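## Replacing finger pads on a hand-held parallel-linkage gripper

**Colleen Gill**

Our laboratory is comparing two hand-held grippers, the Keleck and the Tarkden, on the handling of white cotton socks. The padding where the Keleck fingers meet has become ragged. Should the pads be replaced before the comparison continues?

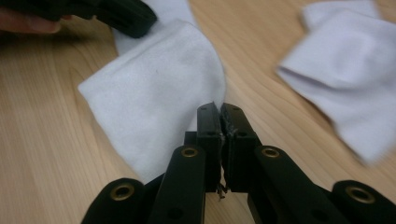 The protocol requires 15 grasps per garment, and the log now stands at 941. We would prefer to keep the earlier results if the rules of comparison permit it.

**Mervin Lemieux**

Replace them. Old pads are no good for fabric.

**Gaétan Gauthier**

I would advise recording the present condition of both fingers first, including the contact edges at the moment they meet the cloth.

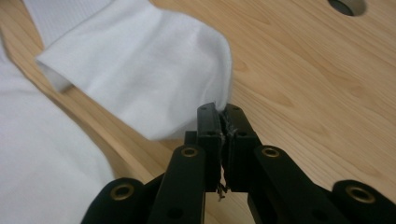 Kennedy, 4 Aug 2020

After the record is made, fit new pads to both fingers and repeat a portion of the earlier grasps. Results obtained before and after the change should be reported separately. Our own group changed pads at grasp 1459 and did not merge the two sets. Please also confirm that the jaws close squarely before resuming.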